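Fadus (software)

Fadus is a control and planning package for robot arms that work on household surfaces such as kitchen counters, desks and shelves. It takes in pictures from several cameras, decides where the gripper should go next, and sends the arm a short run of small movements, which it then checks and replaces many times over as the job goes on. It was first written at the Holloway workshop in Urkville and is still looked after there. The name covers both the main program and the set of tools that comes with it.

Background

Early versions of Fadus were built around a single fixed camera looking down on a table. They worked well with wooden blocks on a plain cloth and rather badly with anything else. Shiny surfaces were a special trouble: a steel appliance shows a bent copy of everything near it, and the software would sometimes plan a path to the reflection of a bowl. The second main version, released in January, threw out most of the old vision code and began again with several views used together. This is the version most people mean when they speak of Fadus today, and it is a lovely piece of engineering.

How it works

The program runs as three loops at different speeds. The slowest is the planner, which looks at the whole counter and picks a goal, such as "bowl to board". It makes a fresh choice 4 times a second. The middle loop, called the follower, turns that goal into a path for the gripper. The fastest loop keeps the joints of the arm on that path and runs at 300 steps a second, and it is also the part that stops everything if a motor pushes harder than it should.

What makes the design so pleasing is that the loops don't wait for each other. If the planner is slow to make up its mind, the follower goes on with the last good path and the joint loop goes on holding the arm steady. An arm running Fadus therefore rarely jerks - it drifts to a gentle halt, thinks, and sets off again.

Perception

Fadus uses two kinds of view. Fixed cameras see the whole workspace from the side or from above, and they are good at telling where things are in relation to one another. A small camera near the gripper sees very little, but it sees it from close by. The package gives each view a weight, and the weights change during a movement. Far from the object the fixed cameras count for nearly everything. In the last 100 millimetres the close view takes over.

Motion blur is the chief weakness of the close view. Earlier software threw blurred pictures away, which left the arm blind just when it was moving fastest. Fadus keeps them and gives them a lower weight, and even a badly smeared picture can still show which side of the gripper the edge of a board is on. This one change did more for the package than any other, and the release notes are (rightly!) rather proud of it.

Hiding is the other common problem. On a crowded counter one thing is nearly always standing in front of another, and the arm itself gets in the way as well. The program keeps a memory of each object it has found and holds its place for a short time after it disappears from view. If no camera finds the object again, the entry fades and the planner looks for it afresh.

Tooling

The companion tool, Milen, records every camera and every joint reading against a single clock, so that a run can be played back later from any view. Users can stop the playback at any point, see which path the planner had chosen, and ask what it would have done with one of the cameras switched off. Milen comes with over 200 recorded runs, most of them on kitchen counters, and newcomers are advised to spend an afternoon with these before they connect an arm. Many people who have no robot at all use Milen simply to study how planning goes wrong, and it is very good for that.

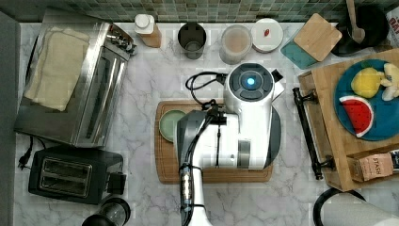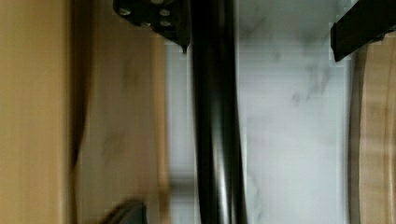
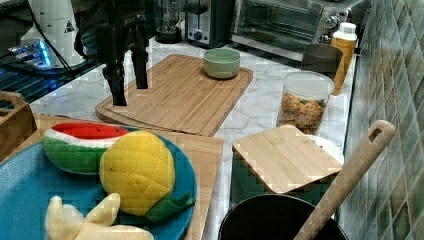
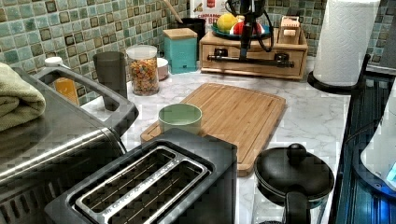

Arm and gripper at a kitchen counter, from four views; the second is a close view of the gripper. Photos: Holloway workshop, Urkville

Limits

Fadus has no real sense of touch. It can tell that a motor is working hard, but not whether the gripper is holding a soft thing or a stiff one, so squeezing force has to be set by hand for each kind of object. Clear glass and clear plastic remain difficult, and the manual suggests putting a strip of coloured tape on such containers while the system is being set up. Dark grippers against dark cookware can also confuse the close view.

Cables are not part of the planner's model of the arm. A loop that hangs free may pass over the work area without the software taking any account of it, and users are told to tie cables back where they can. A cable model has been promised for the next version.

See also

Milen (recording tool)
Motion planning
Hand-eye calibration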